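工单：Zomden 单元，夹爪取绿色板条偶发掉件
状态：处理中（由“已解决”退回）
提单：Emília Tóth
处理：Kwesi Alhassan，Mio Sakai
关注：Peter Hrubý，Volker Eichhorn

问题描述（Emília）
单元在服务器拆装工位上跑取放循环，从灰色工装板的两个卡座之间取绿色板条，再送往机箱侧。夜班跑了35个循环，掉件5次。报警都是同一条：夹持确认超时。复位后能继续，所以夜班一路按复位按到交班。请不要再回复“建议观察”，上一张单就是这么关的，关了之后一个班都没撑过去。

09:10 Kwesi
看了报警记录。5次都发生在合爪之后、抬升之前，没有一次是在搬运途中。夹持力参数和备份一致，速度也没人动过。
集成商 Lirnuvetti 的远程支持答复说是视觉标定漂移，让我们整套重标。我问依据是什么，对方说“这类现象通常是标定问题”。通常归通常，我没看到数据。重标一次要停线一个下午，在有人拿出偏差值之前我不同意做。

09:40 Mio
同意先不重标。如果真是标定整体漂了，工装板上其他取件点也应该跟着偏，可是那块方形凸台的校验点今早测了3遍，都在公差内。只有绿色板条这一个点出问题，怎么看都不像全局的事。
另外想问一句，工装板上次拆下来清洁是谁装回去的？维护本上12月那一栏只写了“已清洁”，没写有没有复核定位，也没签名。

10:05 Peter
是我装的。按原来的螺钉孔装回，没做复核，作业指导书里没有这一步。

10:15 Kwesi
指导书里没有，不等于不需要。不过我也不打算直接认定就是工装板的问题，同一块板上的方形凸台是准的，板子要是整体装偏了，那个点也跑不掉。除非是轻微转角，离转动中心近的点看不出来，远的点才明显。这个要测，不能猜。
已把机器人切到手动低速，停在板条取件点附近，调出腕部相机的画面留底，后面每改一项都回到同一位置再对一次。 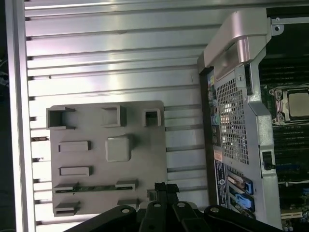 图1：腕部相机画面，夹爪位于灰色工装板下缘，绿色板条在左右两个卡座之间，右侧为机箱内部。

10:30 Mio
从图1能看到，中间那根竖向黑色件已经和工装板下缘重叠，右卡座被它遮住一部分，右下的小凸块也露不全。左卡座倒是看得清楚。
所以我对视觉那一路有个疑问：程序找板条的时候，参考特征到底用的是左卡座、右卡座，还是两个都用？如果右卡座也参与匹配，在这个姿态下它的轮廓本来就不完整，匹配分数忽高忽低就说得通了。单凭一张图定不了，得看匹配日志。

10:45 Kwesi
还有一点，工装板后面是带沟槽的铝面，反光很亮。去年有人提过反光会干扰边缘提取，当时的答复是“曝光已优化”。我翻了变更记录，没有找到任何曝光改动。要么没改，要么改了没记，两种我都不喜欢。
请 Volker 把现用视觉程序的参考特征设置和曝光值导出来，附到本单。

11:20 Volker
已导出。参考特征为左右两个卡座，匹配阈值用的是默认值。曝光值与出厂交付文件相同，也就是说没有改过。
匹配日志只保留最近13个循环，夜班那5次掉件的数据已经被覆盖。刚才的13条里，右卡座得分明显比左卡座分散，左卡座很稳。

11:35 Kwesi
日志只留13条，故障集中在夜班，白天来查永远查不到。先把保留数量改大，这一条今天就做，不等结论。
右卡座得分分散，和 Mio 的推测方向一致，但分散不等于掉件。谁也别在单子上写“原因已确认”。

测试安排
1. 工装板不拆。先用探针测左右卡座及最上排左侧插座的实际位置，与示教数据比对，判断有没有转角。负责：Peter。
2. 拍照位后移，使右卡座不被夹爪遮挡，取件位不变。其他参数一律不动，跑35个循环。负责：Mio。
3. 恢复原拍照位，只改曝光，再跑35个循环。负责：Volker。
4. 检查指面衬垫磨损和固定螺栓，记录实测值，不接受“目视正常”。负责：Kwesi。
每次只改一项。上次同时换了衬垫、降了速度又改了阈值，最后没人说得清是哪一项起的作用，现在看来可能哪一项都没起。

13:50 Peter
第1项完成。三个测点与示教数据的偏差都在公差内，没有看到转角。测量表已附。

14:00 Kwesi
收到，工装板先排除。测量表里左卡座那一行少了复测值，请补上。复核定位这一步我会提交到作业指导书修订，和本次故障是否有关另说。

15:25 Mio
第2项完成，拍照位后移后35个循环，掉件0次。右卡座得分也收拢了。

15:30 Emília
那能关单了吗？生产那边在问。

15:40 Kwesi
不能。白天这35个循环说明不了夜班的情况，夜班关掉一半顶灯，铝面上的反光和现在不是一回事。今晚用后移的拍照位再跑35个循环，日志全留。第3项挪到明早做，第4项我今天收工前测完。
Lirnuvetti 又来邮件催重标，顺带推荐了他们的 Clurkik 诊断包。已回复：先请提供标定偏差的计算过程，诊断包暂不考虑。

16:50 Kwesi
第4项完成。衬垫厚度在更换限以内，左右一致。螺栓按规定力矩复紧，没有一颗转动。数据已附。

交夜班事项
出现夹持确认超时，先不要复位，保存画面和匹配日志，写下当时开了哪几路灯，再复位。掉件位置也请记下来，是落在工装板上还是落在旁边的铝面上。
本单保持“处理中”，下一次更新由 Mio 在早班填写。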